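Paid Demonstrators Wanted for Handheld Gripper Study

Skuscombe Manipulation Group
Posted Friday, January 19, 2024

We are looking for 40 people to spend paid hours picking up office objects with a pair of hand-held grippers. No background in robotics is needed. Some doubt about robotics would be welcome, and there is plenty of it here already.

What we are trying to find out

A lot is claimed for teaching robots by demonstration. A person does the task, the system records it, the robot learns it. We have run this kind of work for long enough to have reservations. Much of what gets recorded is hesitation, odd grips and people being polite to the equipment. A policy trained on that can look very good in a short clip and fall apart when the folder is turned a few degrees.

So the study, which we call Ulis, asks a plain question: does it matter who gives the demonstrations, and how used to the grippers they are? Half of the group will work with the hand-held grippers first and then drive an arm by remote control. The other half will do it the other way around. We will train on each set separately and publish the results, including the ones that make us look bad. Our earlier project, Maksymiv, mostly showed that our own staff were poor teachers. Beatrice Mohamedi, who ran it, is running this one too and would like to be proved wrong.

What you would do

You stand at a table in our Skuscombe rooms with a gripper in each hand and handle ordinary things: folders, small containers, desk items. You wear a harness over your shoulders. Each attempt is short. You pick the object up, move it, set it down, let go, and then do it again from a slightly different start.
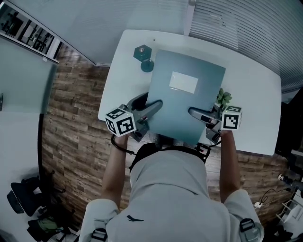
Two hands are harder than one. Most people find that a folder held from both sides wants to twist, and that their own fingers would have done the job in a second. Please don't try to hide this from us. If a grasp feels wrong, finish the attempt and say so into the log. Ottmar Wiegand will be in the room and will mark the attempt, and he won't ask you to repeat it just to get a prettier one.

The remote control sessions are seated. You watch a screen and move two handles, and the arm follows with a small delay. Some people enjoy it. Others find it maddening, and we would like to have both kinds.

Time and pay

Each participant completes 2 sessions on separate days and gives 200 demonstrations in all. A session takes most of a morning or most of an afternoon, with breaks whenever you want them. You receive $65 per session, paid at the end of that session. If you stop partway through, for any reason, you are still paid for that session in full.

Who can take part

You should be 18 or older and able to stand for stretches of twenty minutes. You need reasonable use of both hands. Left-handed people are strongly encouraged to apply, as our existing data has very few. Glasses are fine. Please tell us beforehand about any shoulder, neck or wrist trouble so we can talk about whether the standing sessions make sense for you.

We are not taking people who have worked on robot learning before, here or anywhere else. That includes friends in the Dakholm lab who have already written to ask.

What we record

Video of the table and your hands, the position of the grippers, how far open they are, and anything you say into the log. Cameras may catch your head, clothing and shoulders. Faces are blurred before anyone outside the group sees the video. You can have your recordings deleted up to the end of August by writing to us, and you do not need to give a reason.

What this will not do

It will not get you a job in robotics, and it will not put a helpful robot in your kitchen. We can't promise that the robot will learn anything from you. In a fair number of our past trials it learned to push the object off the table with great confidence. You are welcome to come back and watch the tests, which are open to all participants and are slow.

How to apply

Send a short note to Demyd Hrytsenko at the group office with your age, which hand you write with, and the days you are generally free. Do not send a resume. Sessions are filled in the order we hear from people, except that we may hold places to keep the two groups even. Questions about pay should also go to Demyd. Questions about consent and recordings go to Torquil Strachan, who does not work on the study and can speak freely about it.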